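Notebook, November, Sunday, started 7:40 a.m. with coffee

Router is finally behaving! Writing this down before I forget which change did it.

Recap for anyone who hasn't been following: Skodley is our offline walking map for Wornville. The tiles and the place search were fine by the end of last month. The walking directions were awful. Ask for a route from the library to the bus loop and it would send you down the service road behind the rail yard, a nice straight line on paper with no sidewalk on either side.

I'd been blaming the cost table. Spent two evenings nudging the weight for "no sidewalk" up and up until the routes went silly in the other direction, huge loops around three sides of a park. So that was wrong. Put the weights back to where they were in the October build (they're in the config file, commented, please don't tidy the comments).

The real trouble was in the import. Zudimitz hands us footpaths as separate lines from the streets, and where a path meets a street the two points are often a hair apart. To the eye they touch. To the router there's a gap, so the whole path network was a bunch of islands and the only connected thing left was the roads. I wrote a small check that lists every path end with nothing attached to it and got 1705 of them. I laughed out loud. No wonder!
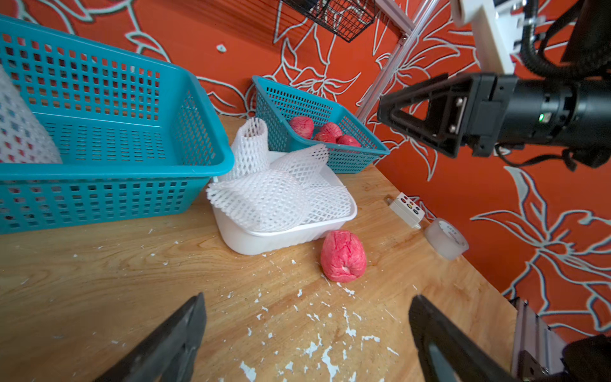 Fix is a snap step that runs right after import. Any loose path end gets joined to the nearest street point if it's within 2 meters. I tried 5 first and it glued a footbridge to the road underneath it, so 2 it is. After the snap the list of loose ends dropped to 206. I went through the first 40 by hand and most are legit: dead-end trails, a path that stops at a pond, a school gate.

The ones that aren't legit:
- Stairs by the Bañuelos parking deck. Stairs are on a different layer and my join refuses to cross layers. Right call in general, wrong here. Needs a rule for stair ends only.
- Crossings drawn as a single point. The snap ignores them completely.
- Two paths on the east side that are simply drawn wrong. Will correct in our overlay and send the fix upstream.

Then the fun part. I ran the batch of 2000 random start and end pairs, old build against new. It finishes in one go now and doesn't fall over on the unreachable pairs, because there's a proper "no route" result in place of the crash. I haven't gone through the differences yet apart from the biggest ones, and those are lovely. The library trip goes along the creek path, exactly the way I'd walk it. I keep typing in new places just to look at the lines.

Speed is the thing to watch. The graph is bigger now that the paths count, and on the old phone there's a pause before long routes that wasn't there before. You can feel it. Short ones are instant.

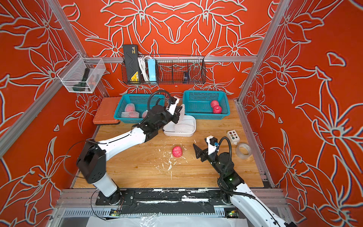
Entry by Yevdokiia Hladun
Filed under: routing, import

Afternoon, picking up again. Had a go at the pause. Turns out most of the wait is loading, the search itself is quick. We read the entire graph before doing anything, even for a route that stays in one neighborhood. Splitting it into squares and loading only the ones near the straight line between start and end should do it. Half a day's work, maybe, plus the awkward case where the river pushes the route outside the squares we loaded.

To do, in this order:
- stair rule
- crossings as points
- graph in squares
- ask if anyone still needs the old text export of routes, I'd love to delete it

If you pull the branch, delete your cached graph first or you'll get the old islands and think I've lost my mind. The import takes a while on a laptop, so start it and go eat.

Also the label for the creek path prints twice at the bend. Not mine, leaving it alone today.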